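Moving to a building with a shared laundry room

We gave up our washing machine when we moved to Skemside in December. The flat has no hookup, so everyone in the building uses the room in the basement. There are five machines for 66 apartments, all old Viklunds, and you book a slot on a paper sheet by the door.

I expected to hate it. The first month was mostly a matter of getting the timing right. A normal cycle runs over an hour, the slots are two hours, and the dryers are slow, so two loads is the most you can plan for. I now sort everything upstairs the night before.

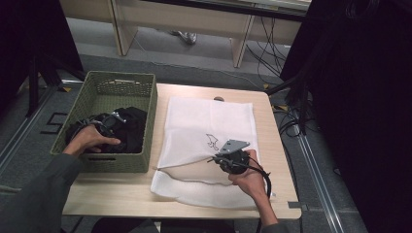
Dark load in the basket, mesh bag for the small stuff.

The booking sheet is the part I had to learn. The evening slots fill up first. The 7 a.m. slot is almost always free, and I have started to like it – the room is quiet and I can read while the first load runs. If you are more than fifteen minutes late, anyone can take your machine.

Payment is with a card you top up at the Grilimero shop on the corner. It only takes cash, and the shop closes at five.

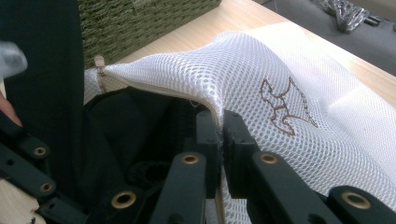 Gilang Sembiring wrote to me after my last post to say that his old building dropped the paper sheet for an app, and half the tenants went back to paper within weeks.

I can believe that. With paper you can see who has crossed out what.

Socks are still a problem. I lost three in January, and one came back on the radiator by the stairs, where people leave things they find.

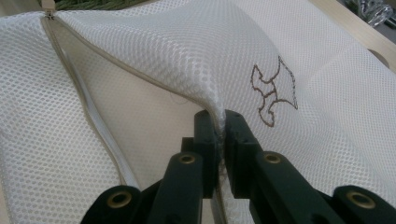
A reader asked whether we save any money this way. A little, maybe. I put 632 on the card over the winter, and the repairs on our old Verov had cost more than that the year before. The dryer costs extra, so I hang most things on the rack in the hall.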